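Moving the house network off a commercial VPN

Posted 6 Feb 2022

The VPN subscription came up for renewal in November and I let it lapse. I had been paying for it for years without checking what it did for me. Before replacing it, I spent two evenings working out which parties can see my traffic, and what each of them keeps.

With no VPN, the internet provider sees the address of every server I connect to. It also sees DNS lookups if they go out in plain text on port 53. It does not see page contents on HTTPS sites. With a VPN, the VPN company sees that same list in place of the provider. The list still exists. It has moved to a company I know less about.

The old service, Plukemmont, said it kept no logs. Its privacy page also said it kept "connection records" for up to 40 days. I wrote to support and asked whether those records included the source address. The reply quoted the privacy page back to me.

What I logged first

I turned on query logging at the router for one day with the house in normal use. The total was 1,624 lookups. A large share came from devices sitting idle: the television, the thermostat and a printer that checks for firmware far more often than it prints. Blocking the television's reporting domains did not affect playback.
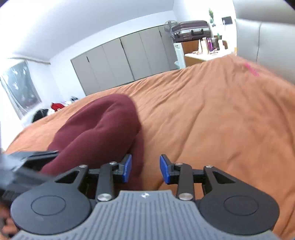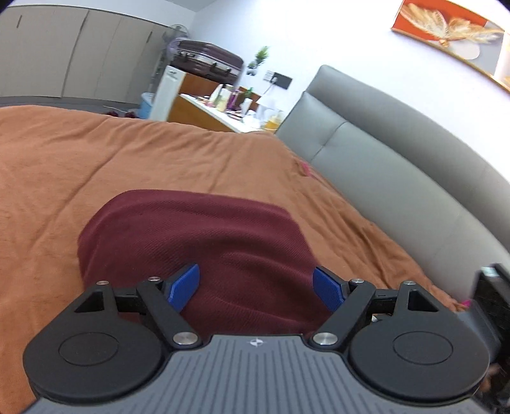 What I changed

DNS now goes out over TLS to a resolver run by Vuorinen. The router drops anything on port 53 that tries to leave the house directly. Two devices had a resolver address written into their firmware and stopped working. I wrote a redirect rule for those, and they have behaved since.

For travel I set up WireGuard on the home router. The phone and laptop connect back to it on any network I don't run. This hides nothing from my home provider, but it keeps hotel and airport networks out of the picture. The config file is short enough to read in full, and I recommend doing that before copying one from a forum.

MTU needed attention. The default caused stalls on large downloads over the phone's mobile connection. Lowering it by 70 bytes cleared the problem.

What I left alone

Browser fingerprinting is a separate matter, and none of the above touches it. Neither does any of it help with accounts. If I am signed in to a shop, the shop knows who I am.

Siobhán Coughlan asked in the comments on my last post whether the Sestport router can do the port 53 redirect. It can, under the advanced firewall page, but the rule is lost on a firmware update. Export the settings first.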